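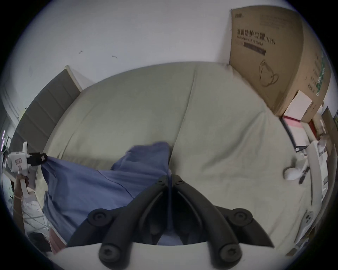 Blue cloth on a bed, loose and wrinkled.

Margus Pētersons picked up the phone on the second ring and told me he had to be quick, he had sheets on the line and it looked like rain. We talked for an hour and a half!

I'd called to ask about Rumham, the little guesthouse he has run for 18 years, and mostly about linen, which is the thing his guests write to me about. (I get more mail about his pillowcases than about my own column.) He was a ship's cook before that. "You sleep on bad sheets for long enough and you get opinions," he said.

The opinions are strong. He won't buy anything that calls itself wrinkle-free. "It feels like sleeping in a raincoat," he told me. He washes everything new three times before a guest gets near it, and he dries outdoors from April until the first frost, even when the neighbors have given up. Ironing he does for pillowcases only. "The sheet goes under a person. The person will iron it."

There are 9 rooms and he makes up every bed himself, so I asked if he ever gets sick of it. He laughed at me for a good long while. "The beds are the quiet part. The breakfasts, those I get sick of."

Then we got onto fitted sheets, and I confessed that I roll mine into a ball and shove it in the closet. He didn't mind at all. His mother did the same, he said, and she had a drawer for the balls. He tucks the corners into each other and calls it done, and if the result is a bit lumpy he puts it at the bottom of the stack.

What does he do with the old ones? The worn middles get cut out and the sides go for dust cloths, and the really soft pieces he keeps for polishing glasses. He still has a tablecloth from his first season, more darning than cloth by now, and he wouldn't hear of me calling it a rag.

Around then it started raining on his end. "Now I must run," he said, and he did, with the phone still on.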